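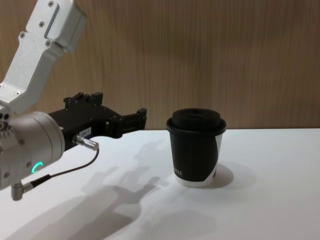 White table top keeps getting yellow rings

Posted by grulevow_mom in Home & Cleaning, April 23, 2019

Bought a white table secondhand from a guy in Fillville, paid 400 with delivery. Top is smooth and shiny, not sure what the finish is. Now there are 2 yellowish rings near one end, I think from tea mugs, and a dull patch where my son did homework with a marker and then scrubbed it himself. Tried dish soap, tried a wet paper towel left on overnight. Nothing. Don't want to sand it. Anything else before I give up and buy a tablecloth?

Alina Văduva
Baking soda and a little water, make a paste, leave it on the ring maybe ten minutes and wipe with a soft cloth. Don't scrub hard – the paste is gritty and you'll get another dull patch. I had to do mine 3 times before the tea came off. If it's still yellow after that try plain 3% peroxide on a cotton pad, test it underneath first. Rinse well and dry it. The marker spot is probaly scratched finish and not a stain, so cleaning wont bring it back. Car polish, the cream kind, helped on my old kitchen counter. Wouldn't use it where you put food though.

tolly_b
bleach

Cloren
Please don't go straight to bleach, esp if you don't know what the top is. On painted wood it can turn it chalky. Mine did, had to repaint the whole thing in May and it took 4 coats.

Check under the edge first. If you see wood grain or brush marks it's paint, and you're better off lightly cleaning and touching up. If it's all one hard layer then what Alina said is fine. And get coasters, the cork ones, felt just soaks up the tea and makes it worse

grulevow_mom
Thanks, looked under and it's one hard layer. Doing the paste tonight, will skip the bleach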